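Hello from the Koskela kitchen, where there is flour on the keyboard again. I'm Ashraf Kabbaj, and I've been asked to write this press release myself because our usual writer is off having a baby (congratulations!). So you'll have to put up with me.

The news is that **Koskela is opening a second bakery and supper room, in Nerholm, on the first Saturday in June.** Doors open at 8 a.m. and we'll keep going until the last bun has gone.

## What we'll be cooking

Same as Grerkthorpe, mostly, with more room to do it in. Everything is vegetarian and most of it is vegan, including the cardamom buns, which took me nine goes to get right without butter. Goes one to four were fed to my brother. Go five was a sort of biscuit. By nine I had stopped telling people they were vegan at all and they were selling out before ten in the morning, so I left the recipe alone after that.

Lunch is soup, two hot dishes and whatever salad I can talk myself into. The first menu has smoky bean stew with dumplings, a leek and potato pie, and sweetcorn fritters with lime pickle. I know fritters sound like a side dish. Please order them anyway!

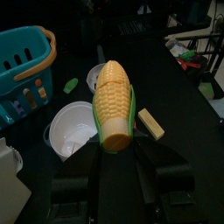

## Supper, at last

We never had the space for evenings in Grerkthorpe (the back room there holds the mixer, the freezer and me, if I breathe in). In Nerholm we do, and Nam-gil Ki is coming over from Danus to run the supper side. I've eaten Nam-gil's braised tofu more often than I'd like my doctor to know, and I asked three times before I got a yes.

"I said I'd come if I could have my own stove and choose the radio station," says Nam-gil. "I got the stove. We're still talking about the radio."

Suppers start at 6:30 p.m. and it's one set menu each night, served at long tables, so you may end up next to somebody you don't know. Expect kimchi pancakes, that tofu, lots of rice, and a pudding from me. I'm leaning toward rhubarb for opening week, although the rhubarb I was promised hasn't turned up yet and I may be making a hurried phone call.

## The bit with a number in it

Last year we baked 4,000 loaves in Grerkthorpe out of one oven with a door that has to be kicked shut. The new place has two ovens, and both doors close. I am trying not to get carried away, but there will be rye every day now instead of only when I remembered to start it the night before.

Grerkthorpe stays open, by the way. Several customers have asked me this in quite a stern voice. Same hours, same faces, same wobbly table by the window.

## Coming to see us

Press are very welcome the evening before we open, from 5 p.m., for soup, bread and a nose around the kitchen. Please let me know about allergies when you reply. We use nuts and sesame in a lot of things and I'd like to plan for it.

For interviews or recipes, ask for me at the Grerkthorpe shop, preferably after two, when the lunch rush is over and I can hear the phone. Nam-gil will also talk to you, but not while the rice is on.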